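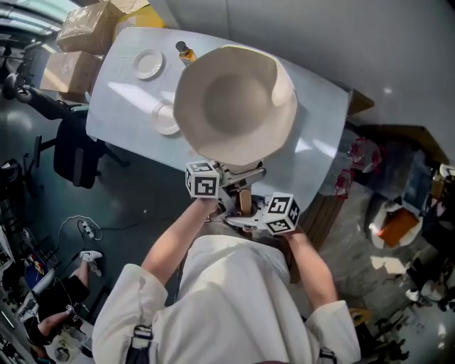
Page last changed: Tue 21 July

Shared Rooms at Nakley – Minutes of the summer meeting

Present: five users of the rooms. Apologies were received from the two users who are moving to Skondcombe.

1. Minutes of the previous meeting
The minutes from May were read and accepted with one correction, and the correction is already made in the text. They are kept on this same page, after the minutes of the present meeting, as was requested.

2. Tableware
The white plates are now on the table with the white cloth, and the large eight-sided bowl is held above it. It was asked if they should go back to the cupboard in the kitchen. The meeting decided that they stay on the table until the new shelf comes from Bermúdez. The shelf costs 164 and the order was confirmed by telephone.

One user said that the bowl is too wide for the cupboard in any case, and the door does not close when it is inside. The measure of the shelf was checked again during the meeting, and it is deep enough.

A question was raised about the small amber bottle with the dark cap, which stands near the far side of the table. Its owner is asked to put a label on it. Until then it should not be kept next to the plates. No one present knew the content.

3. Cardboard boxes
The boxes at the corner of the table were discussed for a long time. Two users wish to keep them for the transport to Skondcombe, and the others would prefer to have the corner free. It was agreed that the boxes can remain until the transport is done, but no further boxes are to be put on top. Boxes which are flat already may go behind the kitchen door.

4. Cables on the floor
The white power strip and its cables lie on the floor beside the table. It was proposed to fix the strip to the wall, at the height of the table. The owner of the building must be asked before any hole is drilled. Meanwhile everybody is asked to push the cables together when leaving the room, and to not roll the office chair over them.

5. Money
The balance is 1,891. From this the shelf must still be paid. The cloth was washed in Drondton for the last time and the bill of 43 is paid. In the future it will be washed in the rooms, see the May minutes, point 2.

6. Other matters
The key for the side entrance turns badly. To be reported to the owner of the building together with the question of point 4.

The meeting was closed at a quarter to seven.

Minutes of the previous meeting

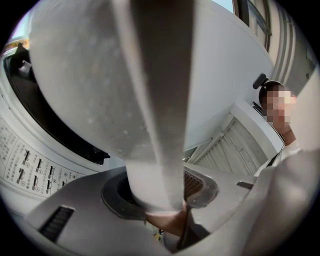
Nakley, May

1. Opening
The meeting started late, as the room was locked. The agenda was accepted without the point on the curtains, which was moved to autumn.

2. Washing machine
The white washing machine may be used by all. Several users have said that they do not understand the panel on the front. The text on it is in small Asian-language characters, and the little pictures are not enough to know which program to choose. Some of them are crossed out, so they seem to be warnings.

Decided: one user will ask a friend to translate the panel. The translation will be typed in large letters and hung on the wall – not glued to the machine, so that the original text can still be read. Before the translation is there, only the program that everybody already knows should be used.

The request to wash shoes in the machine was refused, with one vote against.

3. Washing times
The machine should not run after nine in the evening. Wet things are to be taken out on the same day. For the table cloth there is no fixed day, the person who sees a stain is asked to wash it.

4. Detergent
Each user brings their own. The idea to buy a large common box was discussed, but there was no agreement about the perfume. The point comes back if somebody finds one without smell.

5. Next meeting
In July, in the same room. The user who keeps the key will open at half past five.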